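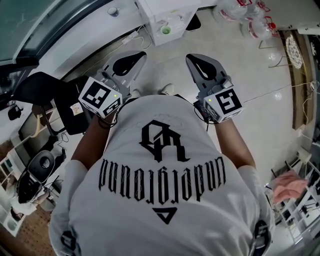
According to Cường Đàm, the surprising part of the Podura method was how little the robot had to be there at all, and that remark has followed the work ever since it was first written up.

Podura is a way of teaching robot arms everyday handling tasks from demonstrations that people give with a pair of hand-held grippers. It grew out of the Dorkenholm project, where the teaching had been done by steering a real arm from a distance — slow going, and hard on everyone's patience. With Podura the demonstrator simply holds one gripper in each hand and does the job, whether that means folding a cloth or moving a cup from one shelf to another.

Each gripper carries a cube with square black-and-white markers on its faces. Software finds these markers in video taken from above and works out where each gripper is and which way it is turned, so that the paths of both hands can be stored together, along with how far the fingers are open. The paths are then fitted to the reach of a particular arm, and any that the arm could not follow are set aside.

In the best-known trial, known as Benmoussa after the kitchen layout it used, a two-armed robot was trained on 400 demonstrations of a cup-and-saucer task. It finished 40 of 46 test runs, compared with 28 of 46 for the same robot trained by remote steering over the same number of working hours. Most of the failed runs came at the moment when one hand passes something to the other, and a good deal of later effort has gone into that one small motion.

The method does have its troubles. Markers drop out of sight when the wrists turn inward or one arm crosses over the other, and the gaps have to be filled by estimate. A later version, Fusotow, adds motion sensors inside the grips to carry the tracking through those moments, though it needs a fresh calibration every morning.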